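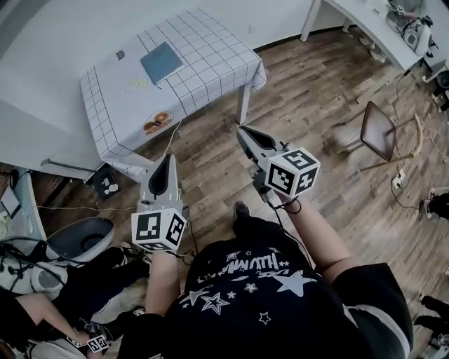 I keep getting told that I should be tracking my sleep. My brother-in-law wears a ring for it. Two people at work have the watch, and one of them announces her score when she comes in, the way people used to talk about the weather. Last December I gave in and bought a Plukton band, mostly because it was marked down, and I wore it to bed every night until the strap gave me a rash in the spring. So I have some opinions.

The first is that the thing doesn't know when I'm asleep. It knows when I'm lying still. I read in bed for an hour most nights, on my back with the book propped on a pillow, and the Plukton counted nearly all of that as "light sleep." One night I read 60 pages of a very tense novel and was credited with a calm, restorative start to the evening. On the other hand, I once slept straight through a thunderstorm that had my neighbors out on their porches at two in the morning, and the app asked if I wanted tips for restlessness.

Fine, I thought, so it's rough. A bathroom scale can be off by a pound or two and still be useful. But a scale is at least off in the same direction every time. I kept a paper notebook next to the bed for the first few weeks, just what time I turned the light off and how I felt after breakfast, and I could not get the two to line up in any way. Good scores on bad mornings, bad scores on good ones. When I wrote to the company, a polite person explained that the algorithm needed time to learn me. I asked how long. It varies, apparently!

Then there are the stages. Light, deep, REM, each in its own shade of blue, down to the minute. I asked Juraj Urban about this, since he spent years as a night technician in a sleep lab, gluing wires to people's scalps. He said that even with the wires on, two trained people reading the same night will disagree over a fair amount of it. So what am I supposed to do with a wrist strap telling me I had 174 minutes of REM? Where did the four come from? I'd have more respect for it if it said "a decent amount, probably."

What bothered me most was what it did to my mornings. I'd wake up feeling all right, check the phone, see a 58 or whatever it was, and start feeling tired. By lunch I'd be telling people I'd had a bad night. I had no evidence of a bad night apart from the phone. My wife pointed this out long before I noticed it and was fairly restrained about it, considering.

I know the reply, because Heriberto Ñahui left it under my last post: look at the trend and ignore the single night. Heriberto is sensible and I usually listen to him. He uses an Estalero, which costs three times what mine did, and he says that over a year it taught him that wine after nine is a bad idea. I believe him. I also think he knew that already. I knew it, and I hadn't paid for a subscription. (The subscription is a separate complaint. You buy the band, and then you rent your own numbers back by the month.)

Warnanora, the insomnia newsletter, ran a reader survey over the summer with 1,066 replies, and plenty of people said their tracker had "improved" their sleep. Maybe so. But the question was whether they felt it had improved, and the people answering were people who subscribe to an insomnia newsletter and still wear the tracker. The ones who threw theirs in a drawer weren't asked, or didn't bother. I'd like to see somebody give out 1,000 of these with made-up scores and see who feels better. I suspect most of them would have a favorite shade of blue within a week.

If you snore and stop breathing, go see a doctor. A gadget that nudges someone into doing that has earned its price, and I'm not arguing with it. I'm talking about the rest of us, who sleep badly sometimes because the dog was up or the bills came.

The Plukton is in the kitchen drawer with the dead batteries. I still have the notebook by the bed. Last night it says: lights off 10:40, up once, felt OK, need new pillow.

Older posts | Newer posts | About | Archive

Comments and corrections by email, please. © All posts by the author. Back to top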